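Kitchen robots still have much to learn about lids

A company in Hullow wants to know if a machine can do the small kitchen jobs that most people do without thinking. Its team has chosen one of the least exciting: taking a food container and its lid, and putting the leftovers away.

Stetell began the work in October, in an ordinary kitchen with a sink, a toaster and the usual things standing on the counter. The project is called Juvstead, and it has a list of 109 household chores. So far the team considers 8 of them good enough to show to visitors. 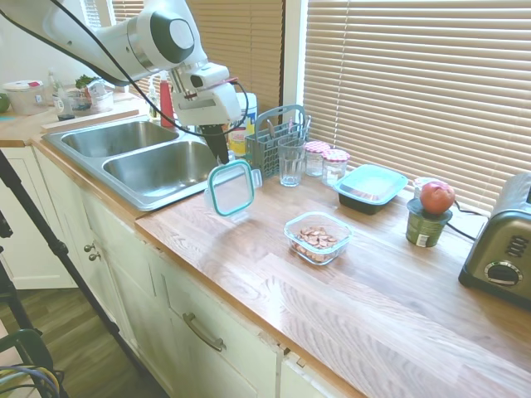 Closing a box sounds easy, but a lid with a soft seal must sit straight on all sides before the tabs can be pressed down. A person feels this with the fingers. A robot arm must find it out by camera and by many attempts — over 2,000 for this chore alone, according to the company.

Much of the difficulty is in seeing. Clear plastic and clear glass show whatever is behind them, and light from a window can hide an edge completely.

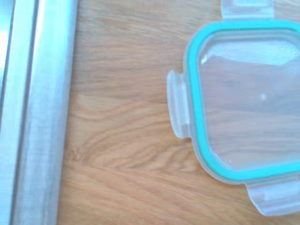

Costel Georgiev said that he would not buy such a machine for his own home yet, because he could put away the whole dinner while it was still looking for the lid. He added that for a person with weak hands the question would be different, and that slow help was still help.

Shops are interested too. Toivonen, which prepares cold lunches, has asked if a similar arm could close boxes at its packing table in the evening, when it is hard to find staff. 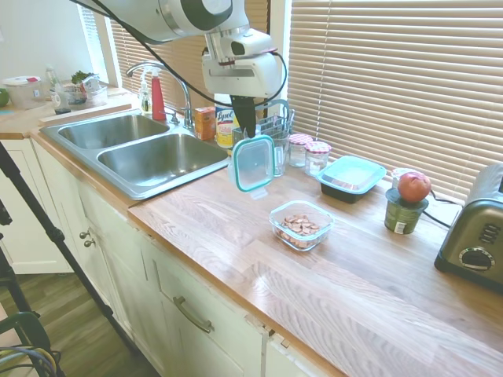

Stetell has not given a price or a date. The next chores on its list are wiping a counter and emptying a drying basket, and the team expects the second to take longer.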